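Bench Assistant, Part Time
Dramden, Vallejo workshop

Dramden is looking for a part-time bench assistant to join the day shift in our Vallejo workshop. The job is picking up small items, putting them in the right place and returning them to where they started. You will work with pens, small boxes, bottles, cloths and similar household things. Shifts run four hours, with a start at 9 in the morning or at 1 in the afternoon.

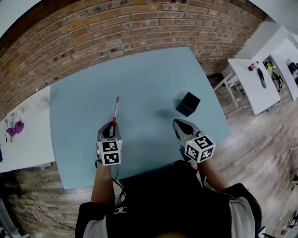 You will have one station for the whole shift and you are responsible for keeping it in order. Only the items on the current task sheet go on the tabletop. For a pen and box task, that means a marker and the small black box on the blue table and nothing else. Cloths and spare items stay on the side tables until a sheet calls for them. At the end of the shift, wipe the table, cap the markers and fill in the station log.

What we need from you:
Steady hands and patience with repeated work
Able to stand for up to two hours at a time, with breaks
Able to read and follow a written task sheet in English
On time for every shift

Experience in packing, sewing, lab prep or kitchen work is useful but not required. Training takes two shifts and is paid at the full rate. We supply the vest. Wear closed shoes and bring a water bottle, which can be kept in the lockers by the door.

The workshop is in a brick building from 1960, on the ground floor, with step-free entry from the parking lot. Street parking is limited after 8.

The position starts in February and runs for 76 shifts, with a possible extension. To apply, send a short note with your available hours to Aba Antwi, Dramden, and quote job number 1795. A resume is welcome but optional. Applicants we would like to meet will be invited to a one-hour trial at the bench.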